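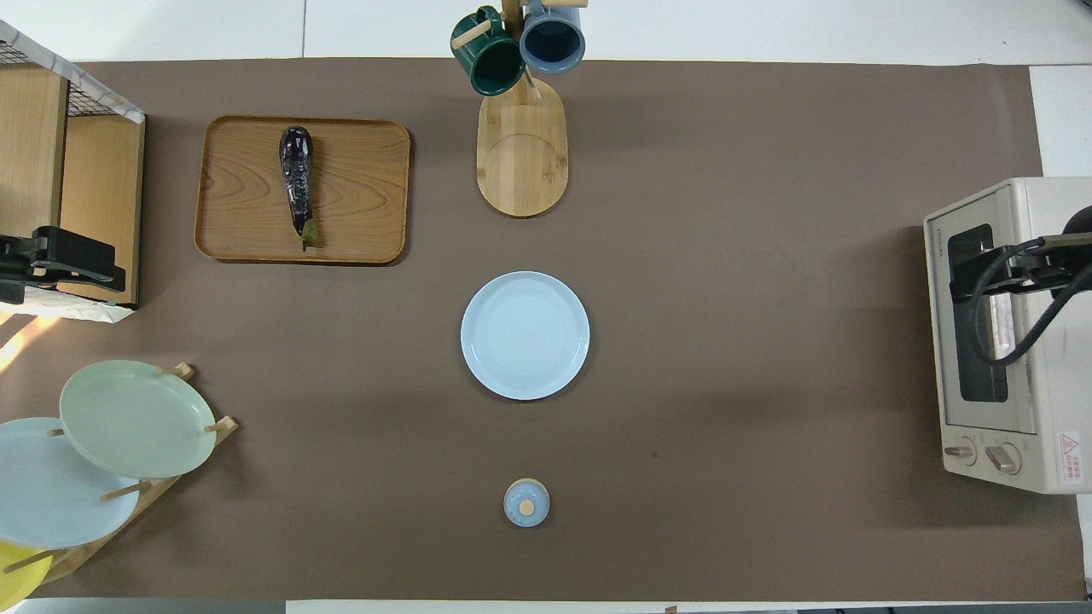

出資していた牝馬が引退して繁殖に上がりました。会いに行くときのことと、子どもの募集について

芦毛びいき
2018年6月14日

はじめて書き込みます。長くなりますが、どうかお付き合いください。

数年前からSkurkdenという小さなクラブで一口馬主をしています。はじめて出資したのがMumanceという芦毛の牝馬で、デビューのときの馬体重が410キロしかなく、パドックではいつもまわりの馬より一回り小さく見えました。大きなレースには縁がありませんでしたが、最後の直線で一生懸命に首を使って走る姿が大好きで、仕事で嫌なことがあった週でも、この子の出走予定を見るだけで元気が出たものです。

そのMumanceが先日引退して、Ikeda牧場で繁殖牝馬になることが決まりました。無事に牧場に帰れたことが本当にうれしくて、通知を読んで少し泣いてしまいました。

そこで二つ教えていただきたいのです。一つは、10月に休みが取れそうなので会いに行きたいのですが、もう出資者ではなくなった人間が見学をお願いしても失礼ではないのでしょうか。もう一つは、将来この子の子どもがクラブで募集されたとき、母馬に出資していた会員は優先してもらえるものなのでしょうか。クラブの会報を読み返してみたのですが、私の読み方が悪いのか、はっきりわかりませんでした。

それと、現役のころより白くなっているものかどうかも気になっています。引退したころはまだお尻のあたりに銭形の模様がきれいに残っていました。

ゆるゆる一口歴長め

Mumanceちゃん、おつかれさまでした。私は出資していませんでしたが、小柄でよく頑張る子がいるなあと思って見ていたので、繁殖に上がれたと聞いて自分のことのようにうれしいです。

まず見学のことですが、失礼ということはまったくありません。ただ、窓口を間違えないことだけは気をつけてください。現役中はクラブに申し込めば取り次いでもらえたと思いますが、引退後は扱いが変わることがあります。クラブの名義を離れて牧場の馬になっているのか、それともクラブの関連会社が持ったまま牧場に預けているのか、ここで問い合わせ先が違ってきます。まずはSkurkdenの会員窓口に「引退したMumanceの見学について、どちらにお願いすればよいか」と書いて送るのがいちばん早いと思います。牧場にいきなり電話をかけるのは、朝夕の忙しい時間に当たるとご迷惑になるので、私はしないようにしています。

10月という時期は、なかなかいいと思いますよ。繁殖の牧場は春先から初夏までお産と種付けで本当に手いっぱいで、見学そのものを止めているところも多いんです。秋になると離乳が済んで一段落している牧場が増えますし、夏の虫も減って馬ものんびりしています。朝晩はかなり冷えますから、上着は一枚余分に持っていってください（私は一度、薄いパーカーで行って震えながら帰ってきました）。

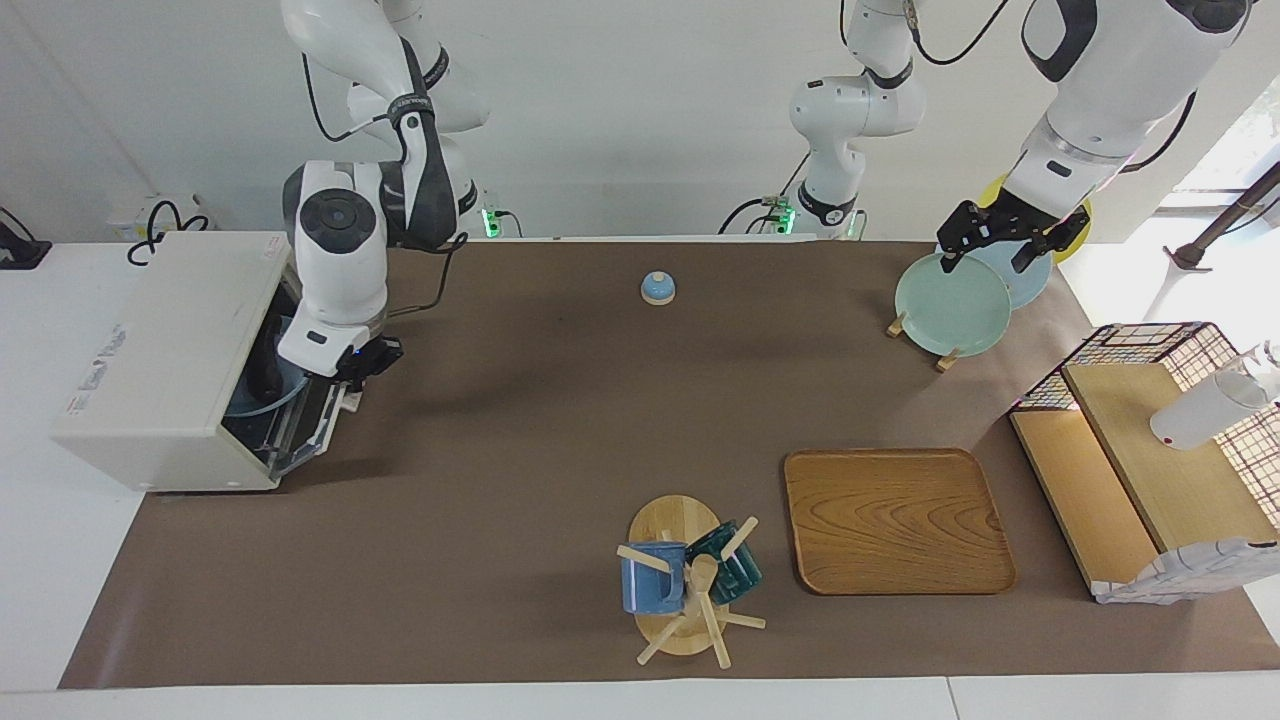 それから、当日の約束ごとも少し書いておきますね。時間は早すぎても遅すぎても困らせてしまうので、約束の時刻ちょうどくらいに着くのがいいです。放牧地の柵には勝手に近づかない、フラッシュはたかない、大きな声を出さない。にんじんやりんごは、持っていく前に必ず確認してください。喜んで受け取ってくれる牧場もありますが、体重の管理をしている子や、おなかに仔がいる子には決まったものしか食べさせない、という方針のところもあります。他の牧場をまわったあとなら、靴を履き替えるか消毒をお願いするのも大事です。

毛色の話は、私も芦毛が好きなのでつい語りたくなってしまいます。芦毛は年齢とともに白くなっていくもので、その速さは馬によってずいぶん違います。銭形の模様が何年も残る子もいれば、次に会ったらほとんど真っ白で、顔を見てもすぐにはわからなかった子もいました。秋は冬毛が伸びはじめて模様がぼやけて見えることもあるので、もし今回はっきり見えなくても、翌年の夏毛のころにまた会いに行く楽しみができたと思ってください。体つきもふっくらして、現役のときとは別の馬みたいにおだやかな顔をしているかもしれません。

stekau推し

子どもの優先枠のことだけ。クラブによります。母馬の出資者に優先枠があるクラブもあるし、ないクラブもあります。募集要項と規約を見てください。

自分はStekauという牝馬に出資していて、その初仔のときに優先で申し込めました。でも人気で抽選になって外れました。あと、繁殖に上がっても子どもが全部クラブで募集されるとは限りません。セリに出ることもあるし、牧場が自分で走らせることもあります。最初の子が募集されるまで何年かかかるので、退会しないで待っていた方がいいです。退会すると優先の権利が消えるところがあります。

芦毛びいき

お二人とも、ご丁寧にありがとうございます。こんなに早くお返事をいただけると思っていなかったので、びっくりしながら何度も読み返しました。

さっそくクラブの窓口に問い合わせの文面を書いています。にんじんは持っていく気まんまんで、もう袋にかけるリボンのことまで考えていたので、先にうかがっておいて本当によかったです。上着も厚いほうを荷物に入れます。

優先枠のほうは、規約をもう一度、今度は後ろの細かい字のところまで読んでみます。退会のことは考えてもいませんでしたが、しばらく出資馬がいなくなるので会費だけ払い続けるのもどうかなと迷いはじめたところでした。子どもに会えるまで何年でも待つつもりで、続けることにします。

見学がかなったら、毛色がどのくらい変わっていたか、こちらに書きに来ますね。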